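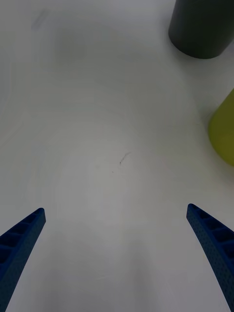 相对的两片深蓝色塑料,两片表面都有细密的点纹。图/受访者提供

Nikolovski磨刀铺在Trotholm旧港后面的一条斜街上,门脸很窄,招牌只有店名,没有写营业时间。店主今年71岁,不愿意在报道里留名字,说熟客都知道他是谁,不熟的人把刀拿来就行。店名也不是他的姓,是从上一任店主那里接过来的,换招牌要花钱,他就一直没有换。

采访约在午饭后。他先把手上一把剔骨刀磨完,擦干,用旧报纸卷好,放到架子上,才坐下来说话。

他原先在一家食品厂做设备维护,厂里切肉的刀片钝了要送出去磨,送的就是这家店。送得多了,他站在旁边看,后来上一任店主问他要不要学。“我当时没有马上答应。厂里工资稳定,磨刀这个活儿看着就不挣钱。过了一个冬天,厂里换班次,我要上夜班,我不想上夜班,就来了。”

学徒期比他预想的长。头几个月他只磨剪刀,而且只磨裁缝铺送来的旧剪刀。他说剪刀比刀难,两片刃要配在一起用,单独看都很快,合起来不一定剪得动布。“我师傅检查剪刀用湿的棉布,从根部剪到尖,尖上要是把布咬住了,就退回来重做。他不说哪里不对,让我自己找。”

问他自己带徒弟会不会也这样,他想了一下,说会告诉对方是哪一片的问题,但不会说是哪一段。

店里的设备不多。一台水冷的大砂轮,一台窄砂带机,剩下的是各种石头。粗石用得最快,中间磨凹了要拿平板修平。他现在用的粗石和中石多半是Grindico的,细石杂一些,有两块是师傅留下的,背面的字已经看不清了。

“有人觉得石头越贵越好。家里用的刀,粗一块、中一块就够了。真正花时间的是粗石那一步,刃没有磨到头,后面抛得再亮也没有用。很多人拿来的刀就是这样,亮得很,切不动番茄。”

他说的“磨到头”,是指整条刃都翻出一层细细的毛边,用指腹从刀背往刃口方向轻轻推,能摸到。从刀跟到刀尖都摸得到,才能换下一块石头。最容易漏的是刀尖和刀跟,刀尖有弧度,手要跟着抬一点;刀跟靠着护手,有些德式的刀在那里有一块厚料,不先把厚料磨低,刀跟永远碰不到石头。

至于角度,他一般按单边大约20度来做,剁骨头的刀再厚一些,切鱼生的另算。他不用夹具,也不反对别人用。“夹具好处是稳,坏处是慢,刀长了中间还要换位置,一换位置就有接缝。你在家磨两把刀,用夹具没问题。我一天要做一筐,用不了。”

店里的客人分三类。饭馆是固定的,每周把刀装在塑料箱里送来,第二天取走。住户多半在节日之前来,平时很少。第三类是船上的人,带来的刀锈得厉害,有的刀柄都松了,他会先问还要不要这个柄。

饭馆的刀磨得勤,寿命也短。他从架子上拿了一把主厨刀给我看,刀身比新的时候窄了一截,刀跟那里已经凸出来,放在砧板上中间会漏光。“这个叫悬空,切葱切不断,一串一串的。厨师以为是不快,其实是刃线不平。我得把刀跟磨下去,让整条线重新落到板上。跟他说了他还不高兴,说怎么又小了一号。”

他不磨陶瓷刀,也不太愿意磨锯齿面包刀。锯齿的要一个齿一个齿地做,收费按普通刀的价钱划不来,收高了客人又觉得不如买新的。遇到老客人,他会收下来,慢慢做,也不催对方来取。

每个月有一天他不在店里,开车去Sunness。那边离Trotholm有56公里,早年有自己的磨刀人,后来不做了。他去了11年,地点固定在鱼市旁边的棚子底下,接一根电线,带小砂轮和几块石头。

“最早是一家鱼档打电话,问能不能上门。我说一家不去,凑几家我就去。他们第二天就凑齐了。”鱼档的刀薄而长,刃口要细,他在那边用的石头和店里不一样。到了中午人多起来,附近的住户也拿刀来,有人用毛巾裹着,有人就直接攥在手里走过来,他说这个他每次都要讲两句。

四月份他在Sunness连着待了两天。当地学校的食堂换厨房,想把旧刀整理一遍,好的留下,不好的扔掉。他到了以后发现大部分都可以留,钢材不错,就是多年没有人管,刃口全是小缺口。缺口要整条刃一起往后退,退到缺口消失为止,料掉得多,但刀还能用很久。食堂后来把磨刀的事写进了学期安排,放假之前统一送一次。

说到保养,他的话多了一些。刀不要进洗碗机,这个大家都听过。他更在意砧板。玻璃砧板和石头砧板他见一次劝一次,木头的最好,塑料的也可以,塑料的用久了上面全是刀痕,要换。切完东西用刀背去刮,不要用刃去刮。

“还有冷冻的东西。不要拿好刀去撬冻在一起的肉。每年过完节,我收到的断尖的刀最多,问都是这么断的。”

断尖可以修,办法是从刀背那一侧往下磨,重新做出一个尖来,刃线不动。有的客人希望保持原来的样子,他会事先把修完的轮廓用记号笔画在刀身上,对方点头了再动手。他说这一步省不得,以前没有画,有位客人取刀的时候坚持说不是自己那把。

我问那根挂在厨房里的磨刀棒有没有用。他说有用,但那是把倒下去的刃扶正,扶几次以后还是要上石头。用的时候不用快,电视里厨师两手飞快地来回,是好看的做法。他的做法是把棒子竖着顶在湿毛巾上,刀从上往下走,左一下,右一下,力气很轻。棒子上有很深的纹路的那一种,他不推荐给家里用,刮得太狠。

店里墙上钉着一张手写的价目,改过几次,旧的数字划掉了,新的写在旁边。按刀长收费,剪刀单算,修缺口和断尖另外商量。他说涨价主要是水电和房租,石头倒没有贵多少。隔壁原来是修鞋的,关了以后空了很久,现在卖咖啡。咖啡店开张以后,街上走动的人多了,有年轻人进来看他磨刀,看完问能不能上课。

他开过几次课,都在店里,地方小,一次坐不下几个人。要求自己带刀,不要带最贵的那把。第一节只讲一件事,就是怎么把石头放稳、人怎么站。“站不稳,手就会替身体去平衡,角度就跑了。两只脚一前一后,石头的高度在肚脐下面一点。有的人坐着学,我让他站起来。”

课上最常见的毛病是用力太大。新手觉得不用力磨不掉东西,结果石头面上的浆都被推走了,刀在石头上打滑。他会让学员听声音,粗石上声音应该是均匀的,忽大忽小说明角度在变。第二个毛病是太早停。磨了十来下就去切纸,切不动又回来,来回几次,一条刃上深浅都不一样。

切纸这件事他自己不太做。店里检查用的是番茄和一小块泡沫塑料,番茄看刃口咬不咬皮,泡沫看有没有残留的毛边,有毛边就会带出渣来。番茄不够的时候用葡萄。他说纸也可以,但是纸会把刃口磨钝一点,没有必要反复切。

对于以后的打算,他说得很少。店还开,Sunness也还去,大砂轮的轴承有点响,春天之前要换。至于有没有人接手,有一个上过课的学员现在每周来帮两个下午的忙,先从剪刀做起。

“裁缝铺的剪刀现在少了,”他说,“主要是理发店的。理发剪更麻烦,内侧那一面是凹的,不能放平了磨。我还没有让他碰。”

说话间有人推门进来,拿了一把菜刀,问今天能不能取。他接过去看了看刃口,在刀柄上系了一张号码纸,说明天下午。来人走后,他把那把刀放进水池边的筐里,又去看砂轮的水够不够。

门上贴着一张通知,写着09/02/2019停业一天,取刀请提前。我问是不是去Sunness,他说不是,是去拿新的轴承,顺便看看牙。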